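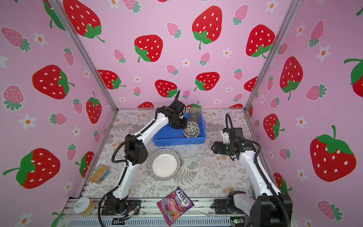

Strawberry walls with a fern-and-blossom cloth, a blue tray, a bowl and a clear cup.

Strawberry print (furnishing)

Strawberry print is the name for any repeating pattern of strawberries used on walls, cloths, curtains, aprons and so on. I've been writing these home pattern entries for a while now and this is the one I've been looking forward to, as I grew up with it in my gran's kitchen and still can't walk past a roll of it in a shop. It belongs to the bigger family of fruit prints, along with cherry, lemon and the slightly gloomy pear.

What counts as one

You need the berry, obviously, and nearly always the leaves. Most versions put in the flower as well, which on a real plant is white with five petals and a yellow middle. Print makers are free and easy about that middle, and the one at the top of the entry has gone for orange, which I rather like against the pink. It also has paler pink berries in among the bright red ones, a very common trick – the small pale fruit fills the gaps so the big fruit doesn't look lonely.

The seeds matter more than you'd think. White dots read as strawberry from right across a room. Dark seeds are closer to some real berries but from a distance they can make the fruit look a bit grubby, and on cheap paper they blur.

Ground colours

The ground is the colour behind the pattern. Cream is the old favourite and the easiest to live with. Pink is sweeter and warmer, and it makes red look softer. Pale blue is the one people ask for in kitchens. I had a dark green strawberry paper in my last flat, a Fulterov one, and it was gorgeous for one wall and far too much for four (I did four).

Scale and repeat

Papers are sold as small, middling or large print. The repeat is the distance before the pattern starts again, and it decides how much you'll waste when you match the strips. The large print in the Fulterov book, pattern 2402, has a long repeat and I ended up with a whole carrier bag of offcuts, most of which are now drawer liners.

Large berries in a small space are supposed to be a mistake. I don't agree at all! A nook, a pantry or the back of a cupboard can take a huge strawberry far better than a long hallway can, where you see the same fruit marching off into the distance. If the walls meet at a corner, start with a full berry near the middle of the back wall and let the corners take the cut ones.

Using it with other patterns

This is where people get nervous. The usual advice is to keep to plain cloths, and it's safe enough, but a quiet second pattern can be lovely. Grey is the best friend here. A pale grey tablecloth with fern fronds and little peach blossoms, say, carries on the garden feeling without shouting over the fruit. I'd avoid a second fruit, and I'd avoid red gingham unless you want to live inside a jam jar.

Crockery is easier, because it's small. White bowls with a dark flower pattern sit well against strawberries, and so does clear glass. A plain blue tray gives your eye a rest and keeps the bits and bobs together on a busy cloth. My own tray is a Malik one in plastic, with low sides, and it gets wiped down and put straight back.

Types of material

Wallpaper comes in ordinary paper, paste-the-wall and peel-and-stick. Peel-and-stick is good for renters, though do test a corner first on old paint. There's also wipe-clean vinyl, heavier and a bit shiny, which I'd choose near a cooker. Oilcloth and cotton are the usual table versions. The Forsyth mill shop at Danadholm sells both by the metre, with a bin of ends by the door that I always go through, and in January they have a clearance table with odd rolls on it. I paid for 3 rolls last time and got up to 800 centimetres of border thrown in, which has done two shelves and a hatbox.

Care

Dust papered walls from the top down with a dry soft cloth. Reds are the first colour to go in strong sun, so the berries by a window will turn a tired orange long before the leaves change. Keep a spare length rolled up in a cupboard for patching, and bear in mind it will look brighter than the wall for a good while.

See also: Cherry print. Fern print. Oilcloth. Shelf edging.

Last edited 28/10/2020

Comments (4)

We had dark seeds on ours in the caravan and yes, grubby is the word. Changed to cream with white seeds and much happier.

What paste did you use for the green one? Mine keeps lifting at the skirting.

Love that pink! Does anyone know if Fulterov still do the matching curtain fabric? I only need enough for one small window.

Red gingham AND strawberries in my kitchen for years and I'm not sorry. Jam jar and proud.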